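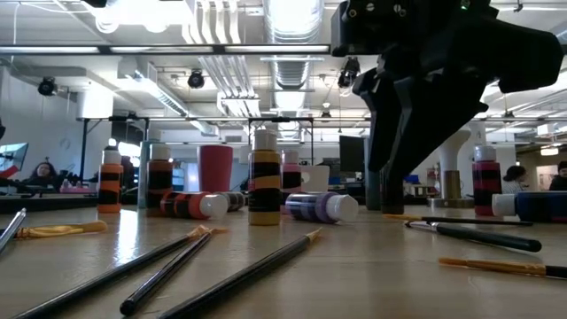 To: dry-stone and small sitework list
From: Nestor Mangubat
Date: April 13, 2026
Subject: Re: Taking down a wall so you can put it back

Several of you wrote to me off-list after the Wakomik thread to ask how we plan to move the garden wall, and two of you wrote to ask why. The why is a sewer line. It runs under the wall at a slant, it was put there before anybody in the township owned a map, and it has to be replaced in July. The wall is 80 feet long, knee high at one end and chest high at the other, dry laid, and the client would like it back afterward looking as if we were never there. She said this pleasantly and in front of a witness.

We only have to open up 20 feet of it. I did a test section on the short end last month, took it apart and rebuilt it, and I have a few notes.

1. Photograph before you touch anything

Square on, both faces, with a tape in the shot. Then again after rain, when the joints are dark and you can read them. I took mine at noon in full sun and got a beautiful record of the glare. Print them big. A phone screen with a muddy thumbprint across it is no use to anyone at the bottom of a trench.

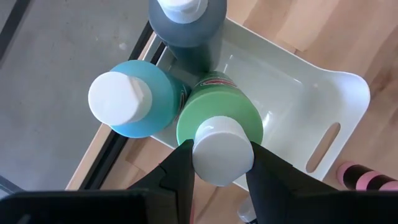
2. Number the face stones and the copings, leave the hearting alone

Montserrat Becerra will disagree with me about this, and has, in two states. But hearting is hearting. It goes in a pile on a tarp and comes back out of the pile. If you number the fill you will lose your mind and then your weekend. Copings get a letter and a number, so C11 is the eleventh coping from the gate, and they come off first and go farthest away.

3. Lay the courses out on the ground in order

Bottom course nearest the wall sounds right and is wrong. The bottom course comes off last and goes back first, so it needs to be nearest, yes, but you also need somewhere to walk. Leave an aisle. I didn't, and spent a morning stepping over course three like a heron.

4. Check the footing before you get sentimental

When we got down to grade on the test section, the footing was a row of flat stones sitting on topsoil. They'd been fine for a long time and I still replaced the soil with compacted gravel. The wall came back up half an inch higher than its neighbor. I've decided it will settle.
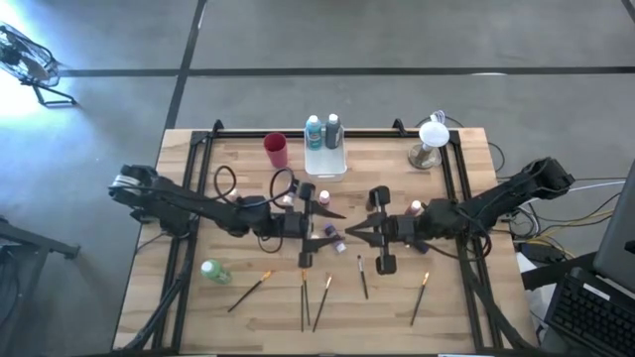
Fengying Meng wrote:

> Nestor, a question from someone with a smaller wall and a smaller
> crew (me). I got through the first two courses of the Bilis job
> with lumber crayon and thought I was doing great. Then we had a
> night of rain and I came out to a lot of stones with a sort of
> waxy rumor on them. Sandra Rowbotham told me chalk is worse and
> tape doesn't stick to anything with lichen on it, both of which
> I have now confirmed at my own expense.
>
> So what are you marking with? And where on the stone? I don't
> want numbers showing when it goes back up. The owner has opinions
> about the lichen and I assume they extend to numerals.
>
> Also, does anyone know if the Clivberg quarry is still selling
> the thin gray stuff? I broke two copings. Please don't tell me
> how to avoid breaking copings.
>
> Fengying

Fengying, you have my sympathy on the crayon. I've used it, and I've also used aluminum tags on wire, which is a fine system if your stones come with holes.

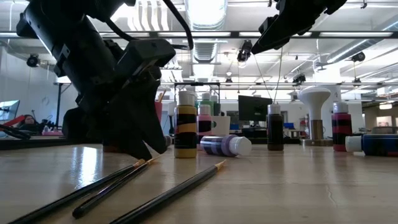 For marking we've gone to ordinary craft acrylic, put on the tail of the stone, the end that points into the wall. Scrub a patch the size of a playing card with a stiff brush first, let it dry, and paint the number there. Once the stone is back in place the number faces the hearting and only the mice can read it. Paint one course per color and you can spot a stray from the other end of the yard. For a brush, get something with a long dark handle like the ones lying on the table in the photo – a long handle lets you reach over a stone you've already done without dragging a sleeve through it, and a dark one at least doesn't show the mud. Skip the fancy soft bristles. Stone eats them.

Give it an hour before you stack anything against the paint. I gave it ten minutes and now own a stone that says both 46 and 64, depending on how you're feeling.

On the total: our 20 feet came to 389 numbered stones by the survey sheet. I mention it only so you can buy enough paint. Anitha Varma keeps her sheet on a clipboard with a column for "fits worse than before," and I've stolen the column.

On Clivberg, I called. They still have the thin gray, but they sell it by the pallet, and the man I spoke to did not care to discuss two copings. Vincze might break a pallet for you if you catch them in the slow part of the afternoon. Failing that, I have some offcuts behind the shop and you're welcome to pick through them. Bring gloves. There are wasps.

I said I wouldn't tell you how to avoid breaking copings and I haven't.

Nestor

P.S. Whoever borrowed the long pinch bar at the last workshop, it's been long enough that I'm prepared to call it a loan.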